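Home | Essays | Listening | Concerts | Contact

Play the Waltz All the Way Through

Last updated: 16 June 2020

The Skoltside town band used to end its July concert with a full waltz, introduction and all. Since 2000 it has played a medley instead. I think the medley is a mistake.
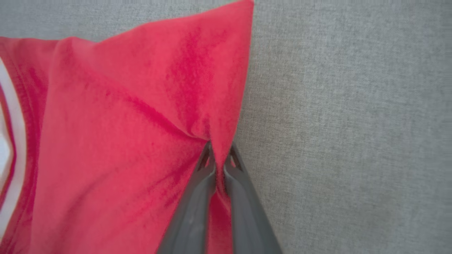
A waltz needs its slow opening. Without it the first big tune has nothing to come out of, and the players push too hard to make up for it. Cutting one for a medley leaves it like red cotton pinched up into a fold – the color is still there, but you can't tell the shape. The band at Prisell plays 16 minutes of waltz before the break, and people sit through it.

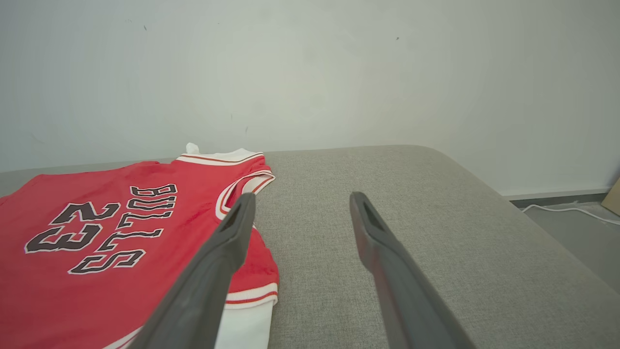 Gray upholstery, with the armhole of a garment.

The usual argument is that audiences get bored. I have heard the Hivon Hall orchestra play to 50 people on a wet night, with every repeat, and the applause was long. Short attention gets blamed for what is often short rehearsal.

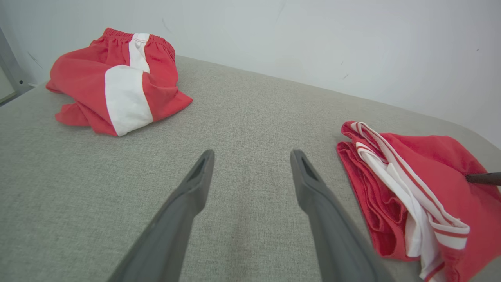

Woven gray fabric and an off-white wall.

Medleys also teach players bad habits. They learn 2 lines of a tune and then a key change. 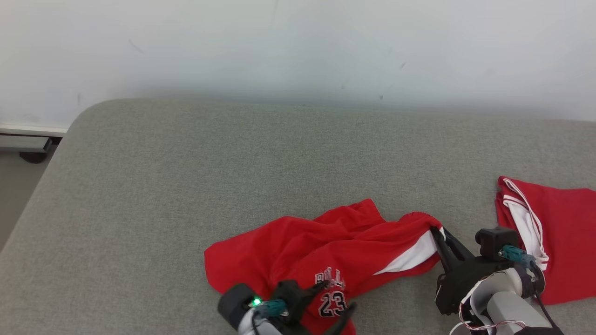 They never learn how to bring a melody back quietly, and that is the hardest part of light music. I would rather hear one waltz played a little too slowly than six of them in pieces.

Related
- The Rizvi bandstand and its echo
- Why marches need a trio
- Encores at Prisell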